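Accueil | Habitat | Entretien | Cuisine | Atelier | Contact

Conseils pratiques > Entretien du logement > Chaises et petits sièges

Août – Service Conseil à l'habitant, Granside

Entretenir les chaises de salle à manger et les sols qui les reçoivent

Le service Conseil à l'habitant reçoit chaque été de nombreuses demandes relatives à l'entretien des sièges. Les recommandations qui suivent s'appliquent aux chaises en bois peint, verni ou ciré, avec ou sans assise rembourrée. Elles ne concernent pas les meubles anciens, dont la restauration relève d'un professionnel.

Dépoussiérage

Le dépoussiérage s'effectue une fois par semaine, au chiffon de coton sec ou très légèrement humide. On procède de haut en bas, en commençant par le dossier. Les dossiers à lattes retiennent la poussière dans les angles ; un pinceau plat à poils souples convient mieux que le chiffon pour ces parties. Les bombes dépoussiérantes contenant du silicone sont déconseillées sur les bois peints en noir, où elles laissent un voile visible à contre-jour.

Taches et traces de doigts

Diluer une cuillère à café de savon noir dans un litre d'eau tiède. Essorer soigneusement l'éponge, passer sans frotter, rincer à l'eau claire puis essuyer aussitôt. Pour une trace de gras persistante, renouveler l'opération le lendemain. L'alcool ménager et l'acétone attaquent les vernis et ne doivent pas être employés.

Assises rembourrées

Les assises en simili se nettoient avec la même solution savonneuse. Les assises en tissu sont d'abord aspirées avec l'embout étroit, coutures comprises. Vérifier toujours la tenue de la couleur sur une partie cachée, de préférence sous le rabat. Lorsque l'assise est vissée, il est utile de la déposer une fois par an afin de nettoyer le cadre et de resserrer l'ensemble.

Jeu dans les assemblages

Une chaise qui grince présente le plus souvent une vis desserrée ou un collage fatigué. Resserrer les vis à la main, sans visseuse. Si un barreau tourne dans son logement, retirer l'ancienne colle au grattoir, appliquer une colle à bois vinylique et maintenir sous sangle pendant 17 heures. La chaise ne doit pas être utilisée avant la fin de ce délai.

Protection pendant les travaux

Avant tout ponçage ou mise en peinture dans la pièce, les sièges qui ne peuvent être déplacés seront couverts. Un drap usagé arrête la poussière mais laisse passer les projections ; on lui préférera une bâche fine, lestée ou nouée aux pieds. Retirer la bâche dès la fin du chantier, l'humidité retenue pouvant ternir le vernis.

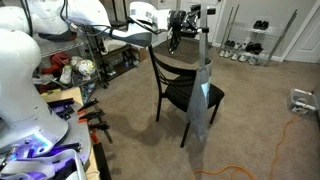 Chaise noire à dossier à lattes et assise rembourrée, sur moquette.

Marques sur la moquette

Les pieds de chaise écrasent le velours. Déplacer les sièges de 2 centimètres chaque mois limite l'empreinte. Sur une marque déjà formée, poser un glaçon, laisser fondre, éponger, puis relever les fibres à la brosse souple. Les moquettes en laine demandent davantage de patience et sèchent à l'air libre, fenêtre ouverte.

Les habitants de Granside et de Mirkville peuvent emprunter des sangles de serrage auprès de l'atelier municipal, ouvert le vendredi après-midi. Une pièce d'identité est demandée lors du premier prêt.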